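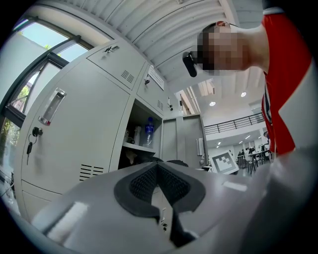 Petersen

Fitness > Training methods > Circuit training > Erkarik circuit

We use cookies to remember your settings. Accept | Manage

The Erkarik circuit is a form of bodyweight training built around short rounds of slow repetitions. It takes its name from the town of Erkarik, where a gym called Garkance first offered it as a group class. The circuit later became known outside the town through Prekeo, a televised fitness contest in which actors and singers trained for a final event.

Format

A standard session has five stations: push-ups, split squats, rows on a low bar, a side plank and step-ups. Each movement is lowered to a slow count and raised at normal speed. Participants move to the next station when a bell rings, and the full circuit is repeated after a rest. The original Garkance class ran for 53 minutes, including the warm-up, and many gyms have kept that length.

Loads are not normally added. Difficulty is raised by lengthening the lowering phase or by changing the angle of the body. In the version known as the long circuit, the rest between rounds is left out and the step-ups are moved to the start. Some instructors drop the side plank and use a carry in its place, though purists do not count this as an Erkarik session.

History

The class began as a summer program, held outdoors in August when the gym's main hall was closed for repairs. It moved inside in the fall and was given its present name the following year. Early sessions used a hand bell, and the word "bell" is still used by regulars to mean one station.

Prekeo adopted the circuit in its second season. Contestants completed it on camera each week, with scores based on form as judged by a panel. The final called for a total of 400 repetitions, and after the season ended Garkance opened a waiting list that reached about 1,000 names.
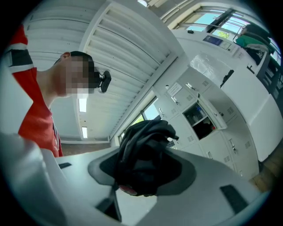 Head-mounted camera worn on the forehead, viewed from below

Reception

Reviews of the circuit have generally praised its low cost and the small amount of space it needs. Critics have said that the slow lowering phase leaves beginners sore for days, and that the show made progress look faster than it is for people with jobs and families. Garkance responded by adding a beginner class — it has 3 stations and a longer rest — which is now the busiest on its schedule.

See also: Calisthenics; Interval training; Tempo training

Last updated Nov 9, 2021

53 shares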